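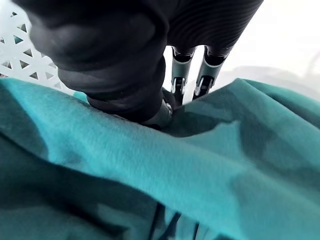 Skemach grasp planner: frequently asked questions

Last changed in September by Leonie Böttcher. If your question is not answered here, please write to the support list and include your log file.

What does Skemach do?

Skemach takes a depth image and a wrist camera image, looks for places where soft cloth can be pinched, and sends a hand pose and finger targets to your controller. It does not move the arm by itself. For arm motion most of our users run Udarus, but any planner that accepts a pose and a speed limit will work.

Which hands are supported?

Any hand with a thumb that can close against one or more fingers. You describe the hand in a file called hand.cfg, where you give the joint limits, the coupling between joints and the position of each fingertip. Simple grippers with two parallel jaws are also possible, but then the fold search uses only the closing direction and many candidates are lost.

How does it choose where to grasp?

The perception node searches for ridges in the cloth. Every ridge gets a score from its height, its width and the free space on both sides. The planner then tries to place the thumb on one side and the fingers on the other. By default it keeps the 5 best candidates and checks them for collision with the container.

My container has walls with holes. The depth image is full of noise there. What can I do?

This is the question we receive most. A lattice wall gives depth values from the wall and from whatever is behind it, so the collision map starts to blink. Set container_mode to "shell" and give the inner size of the container. The planner will then treat the wall as solid and will ignore measured points outside it. Please measure the inner size at the bottom and at the top, many baskets are wider at the top.

Why does the planner reject dark folds?

In deep shadow the wrist camera gives little texture, and the confidence value falls below the limit. You can lower min_confidence, but we recommend first to add light or to fix the exposure. Automatic exposure is a common cause when there is a bright wall behind the cloth. Florante Cabrera has written a short script, fix_exposure.py, which you find in the tools folder.

The hand pushes too deep into the cloth before it closes. Is this a bug?

Usually not. The planner aims below the top of the ridge, and the standard value is 11 mm. For thick knit this is reasonable, for thin shirts it is too much. Change press_depth in small steps and watch the thumb current in the plot window.

How can I know if the grasp holds one layer or more?

Version 2 has no layer estimate. Ruoxi Fu is working on one which uses the finger opening after closing, and there is a test branch called Villholm. It needs a calibration with your own fabric, and the results on fleece are still weak — please do not use it in production.

How fast is it?

On our test computer in the Sorensen lab, one planning cycle takes 800 ms with the collision check turned on. Most of this time goes into the ridge search. If you reduce the image to half size it becomes clearly faster, but narrow folds may disappear.

Can I replay a failed grasp?

Yes. Start the node with the option --record, then open the file with the replay tool. You can change parameters and plan again on the same images. The contact itself can not be replayed.

When are new builds published?

On Tuesday, if the tests pass. Sorcha Lindsay sends the list of changes to everybody on the support list.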